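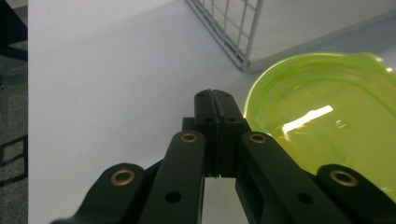
Fig. 1. Au-dessus du plan de travail clair.

Notre projet du semestre, nom de code Jinora, c'était le rangement des boîtes alimentaires dans la cuisine partagée de la résidence Brarkbridge. Sujet pas très glamour, je sais, mais j'ai adoré ! En mai, on a noté 1139 passages devant le placard, et dans 841 cas la personne repartait avec une boîte sans son couvercle (moi la première).

Pour les essais, on a pris un panier en fil métallique blanc à deux niveaux, baptisé Beso. Mon idée : les couvercles en haut, les boîtes en bas, tout visible à travers le grillage.

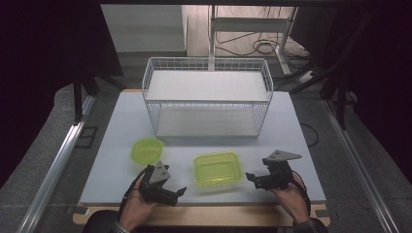

Fig. 2. Le panier, le couvercle rond et la boîte carrée, tous deux en plastique vert translucide.

Le rond et le carré, forcément, ça ne s'assemble pas, et c'est bien le problème de ce placard : des restes de séries différentes. On a donc ajouté une règle toute bête, une forme par côté.

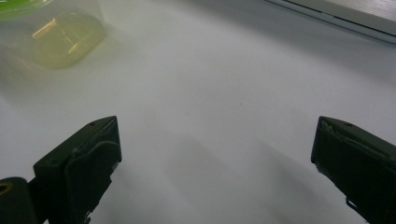 Après chaque essai on repartait d'une table dégagée, ça fait perdre du temps mais les 3 variantes se comparent mieux. La prochaine fois, je testerais un panier moins large, le nôtre passe tout juste dans le placard.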